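Where the fibres go

Most of the wear on a cotton shirt happens in the drum. Fabric rubs against fabric, against zips and against perforated steel, and short lengths of fibre break away from the yarn. With cotton the loss shows up as lint. With polyester and nylon the fragments are finer and most of them leave with the waste water.

Ji-hoon Tak has spent 11 years measuring that loss at Lambert, a textile testing laboratory. Her method is simple. A garment is washed alone, the drain hose is run through a fine filter, and the filter is dried and weighed. The first few washes of a new fleece shed the most, after which the figure falls and settles.

Mesh bags are the usual household answer to abrasion. They keep straps and hooks away from other items and limit how far a garment can travel in the drum. The size of the holes sets how freely water and detergent pass through. 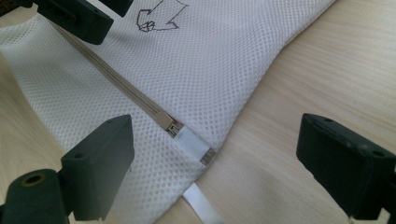 Does a mesh bag keep synthetic fibres out of the waste water?
An ordinary one holds back very little, as the fragments are far narrower than the holes. It reduces rubbing, so fewer fibres break off in the first place.

Load size matters more than most owners expect. A half-empty drum gives each item a longer drop and a harder landing. An overfilled one stops the water moving and leaves detergent in the seams. Tak's advice is to fill the drum to three quarters for cottons and to half for synthetics.

Spin speed is the other setting worth changing. At 1,000 revolutions a minute a cotton towel gives up most of its free water. Higher speeds shorten drying time but press creases into thin cloth - and creases are where later wear begins.

Chun-hung Su, who repairs machines in Gotano, sees the results from the other side. He finds grey felt packed behind the pump cover, often with a hairpin in it. He clears his own filter every 3 weeks and leaves the door open between loads.

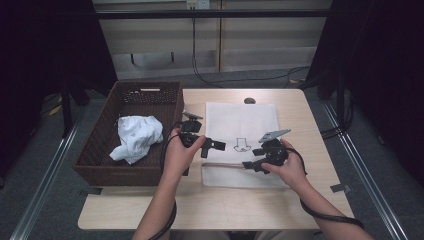
How should a delicate item be dried after washing?
Press the water out in a towel without wringing, then lay the item flat in its proper shape, away from direct heat. Turn it once when the upper side feels dry.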